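GRIMEX, CENTRO DE TULDALE
COMITÉ DE SEGUIMIENTO DE LA AUTOMATIZACIÓN
ACTA DE LA SESIÓN ORDINARIA

Fecha: 10 de mayo de 2020
Lugar: sala de reuniones de la planta baja, centro de Tuldale
Asistentes: representación de la Dirección, representación de la plantilla de Preparación y Menaje, servicio de prevención, y la empresa integradora Kandasamy en calidad de invitada, con voz y sin voto.

Abierta la sesión y comprobado el quórum, se da lectura al orden del día, que queda aprobado sin modificaciones.

1. Acta anterior

Se aprueba por asentimiento. La representación de la plantilla solicita que en lo sucesivo se remita con el resto de la documentación de la convocatoria.

2. Estado del proyecto Restum

La Dirección expone el estado del proyecto Restum, relativo a la manipulación de menaje y artículos de cocina mediante brazo robótico. El presupuesto asignado a formación asciende a 3000 euros, de los que se han comprometido 1127. El programa formativo comprende 126 horas, todas ellas dentro de la jornada laboral.

Se incorporan al acta las vistas siguientes del puesto de trabajo.

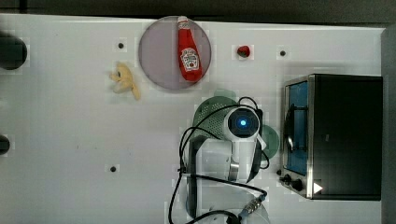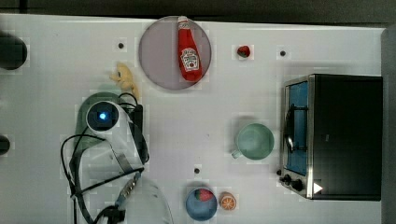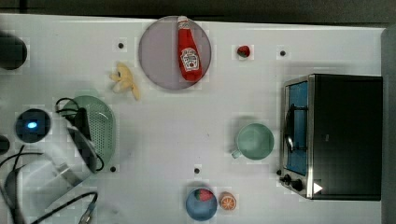

Mesa del puesto con el brazo, el plato y el bote de kétchup.
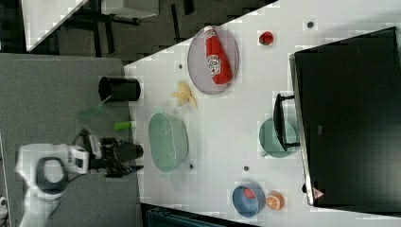 La Dirección indica que el proyecto no conlleva amortización de puestos y que las personas adscritas a Preparación conservarán su categoría y su complemento. La representación de la plantilla toma nota y pide que este compromiso figure por escrito en el anexo al acuerdo de centro, con vigencia como mínimo hasta la revisión de octubre. Se acepta la petición.

3. Cambios en las funciones

Se debate la nueva ficha de funciones de operador de célula. La redacción propuesta incluye la disposición de los artículos sobre la mesa, la supervisión del brazo y el registro de incidencias. La representación de la plantilla manifiesta que el registro se viene realizando al término del turno y que ello prolonga la salida; solicita que se reserve tiempo dentro de la jornada. La Dirección se muestra conforme y propone un cierre de actividad anticipado en cada turno, cuya duración se fijará con los mandos intermedios.

Se plantea asimismo la situación de quienes no deseen pasar a la célula. Se acuerda que la adscripción será voluntaria durante la fase actual y que la renuncia no constará en el expediente personal.

Kandasamy informa de que se han recibido hasta 123 observaciones del personal a través del formulario interno, en su mayoría sobre la altura de la mesa y el acceso a la parada de emergencia. La representación de la plantilla pide respuesta individual a cada una. Kandasamy se compromete a contestarlas por escrito.

4. Prevención y ergonomía

El servicio de prevención recuerda que ninguna persona debe introducir las manos en la zona de trabajo con el brazo habilitado. Se revisará la evaluación de riesgos del puesto, con especial atención a la postura de pie prolongada y al recorrido del cableado. Se solicita a la Dirección una silla semisentada por puesto. Queda pendiente de presupuesto.

5. Tratamiento de las grabaciones

A preguntas de la representación de la plantilla, la Dirección confirma que las grabaciones de la célula se destinan exclusivamente al ajuste del sistema y que no se emplearán para medir el rendimiento individual ni con fines disciplinarios. Se acuerda redactar una cláusula específica, que se someterá a votación en la próxima sesión.

6. Acuerdos

Incorporar al anexo el compromiso de mantenimiento de puestos, categoría y complemento. Responsable: Dirección.
Modificar la ficha de funciones con el tiempo reservado para el registro. Responsable: Dirección.
Responder a las observaciones del formulario interno. Responsable: Kandasamy.
Revisar la evaluación de riesgos del puesto. Responsable: servicio de prevención.

7. Ruegos y preguntas

La representación de la plantilla ruega que el calendario de formación se publique en el tablón y que se tengan en cuenta las reducciones de jornada. La Dirección responde que se atenderá el ruego.

Sin más asuntos que tratar, se levanta la sesión, de la que se extiende la presente acta.

La Secretaría del Comité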